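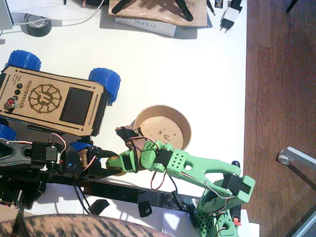 Dellwood Allotment Association
Minutes of the meeting held on 9th August in the small hall

Present: Stella Rugemalira (chair), Toivo Miettinen (minutes), Sotiris Karagiannis, Mwanahawa Bakilana
Apologies: Subira Mfaume

1. Minutes of the last meeting
The minutes of the May meeting were read and accepted with one correction. The path to be repaired is the one behind the Nyaga plots, not the one beside the gate.

2. Money
Sotiris reported that the account stands at £1,813. From this we must still pay the water bill of £956. Stella asked if the bill is higher than last year. Sotiris answered that it is, and he thinks the old tap by the compost bays is leaking again. He will read the meter in the evening and again the next morning, when no one has used water in between.

3. Water
There was a long discussion about hoses. Mwanahawa said that some members leave the hose running and go to talk with neighbours. Sotiris did not want a ban on hoses, as it would be hard for the older members who cannot carry cans. It was agreed that a hose may be used only when the member is holding it. Mwanahawa will write the notice for the board.

4. Empty plots
Two plots are free. The first was given up in May and is now full of bindweed. The second is in good condition and has a shed, but the door of the shed does not close. Both will be offered to the next persons on the waiting list. Stella proposed that the one who takes the bindweed plot pays no rent until spring. Agreed.

5. Potatoes
Mwanahawa has seen blight on the Isora side. Members are asked to cut the sick stems and take them home in a bag, and not to put them in the compost. Toivo asked if tomatoes are also in danger. They are.

6. Harvest supper
Subira had sent a note offering to cook beans and rice. Sotiris will bring bread. The tables can be borrowed from Troletetti, if we fetch them ourselves and return them clean.

7. Other matters
The key to the tool store is again missing. Whoever has it, please hang it back on its hook.

The date of the next meeting will be put on the board.

Minutes written by Toivo Miettinen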